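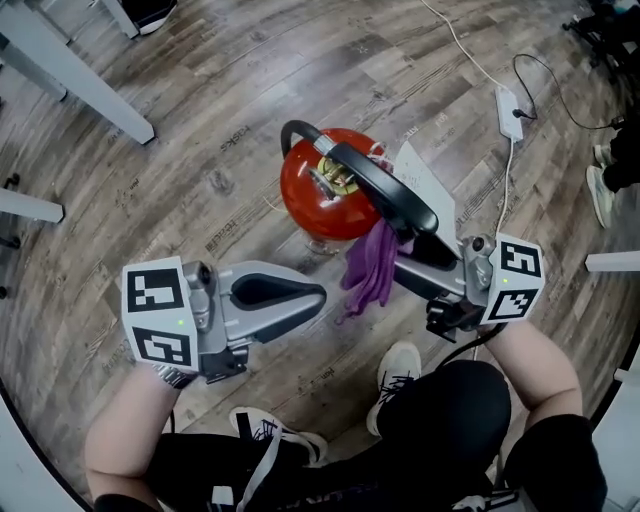 The Avis compact, red, with hose and brass-colored valve head

I've sold the Avis compact out of our shop in Stitdale since February, and it's the one I bring home with me too. Mine lives by the back door and my sister's is in her camper (she bought two, bless her!). It's a small, rounded red extinguisher with a black carrying handle on top and a black hose that loops up from the valve, so you can point the hose where you need it while the cylinder stays upright.

People ask me all the time if it's big enough. For a kitchen, a garage or a little workshop, I'd say yes, and I'd still put a second one upstairs. If you're fitting out a restaurant or anything with a deep fryer, call us first, because you need a different type and I'd hate for you to order the wrong one.

Read the instruction label when it arrives, before you hang the thing up and forget about it! If the label on yours is lifting or hard to read, tell us and we'll mail you a fresh one for free. I wipe mine down with a dry cloth whenever I do the floors and look at the gauge while I'm there.

Price is $40, or $439 for a box of 12, and the wall bracket comes with it. We have almost 200 in stock at the Kowalchuk Road warehouse. Orders in by Sun 30 December go out at the old shipping rate, then it goes up a bit, sorry.

Pickup is fine too, just ring the bell at the side door. We don't refill at the shop, but Cludum across the street does, and they'll usually have it back to you the same week.

Liette Melnyk
Questions? Use the contact form and I'll write back myself.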